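Greifer im Küchentest: Bilder vom Samstag

Hallo zusammen, hier endlich die Galerie, die ich euch seit November verspreche! Ezequiel Contreras und ich vergleichen für unser kleines Projekt Sidmont handgeführte Greifer, und zwar mit Dingen, die man in jeder Küche findet. Würfel und Klötzchen kann ja jeder, aber Edelstahl spiegelt, rutscht und hat blöde Rundungen. Genau deshalb mag ich ihn so (Ezequiel eher weniger).

Ich wollte vor allem wissen, wie die geriffelten blauen Backen mit einem dünnen Schüsselrand klarkommen und wie weit man die Finger aufmachen muss, damit man an einem großen Rand überhaupt sauber ansetzen kann. Und dann natürlich die Frage, wie sich zwei Greifer auf einem runden Tisch vertragen, ohne sich dauernd ins Gehege zu kommen.

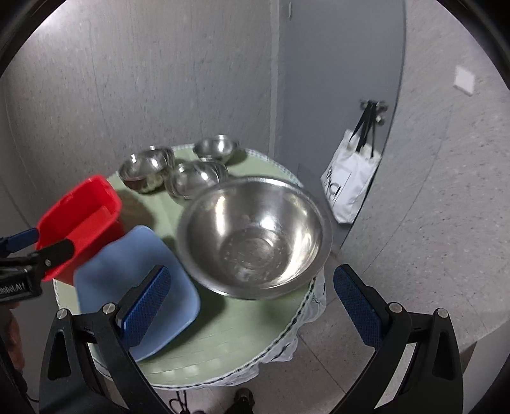

Links hängt die rote Schaufel schon im Greifer, vorn steht der zweite noch offen. Das hellblaue Brett liegt flach auf der Decke, und flache Sachen sind für mich immer die fiesesten. 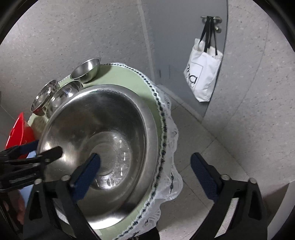
Große Schüssel, ein Finger innen und einer außen daneben. Die drei kleinen Schüsseln müssen sich hinten gedulden.

Mein Favorit ist nach dem Tag ganz klar die Backe mit dem feinen Muster. Glatte Backen hatten wir im Sommer bei Mihăilă in der Werkstatt probiert, da ist mir ein Topfdeckel so oft weggerutscht, dass ich irgendwann Pause machen musste. Mit Muster greife ich viel lockerer zu und die Hand wird nicht so schnell müde – nach 80 Durchgängen merkt man das!

Was mir noch fehlt, ist ein vernünftiger Vergleich bei den Fingerlängen. Evaristo Bautista schwört auf die kurzen, ich komme damit aber nie weit genug über einen hohen Rand. Er will seinen Satz beim nächsten Treffen in Sutidstead mitbringen, dann machen wir dieselben 24 Griffe noch mal mit beiden Varianten und legen die Listen nebeneinander.

Wer eigene Backen gedruckt hat und sie mal an Edelstahl ausprobieren möchte: schreibt mir gern, am besten gleich mit Angabe zum Material und zur Schraubengröße. Die Tabelle mit unseren Durchgängen schicke ich auf Anfrage auch rum, ich muss nur noch die Spalte mit den Abbrüchen fertig eintragen.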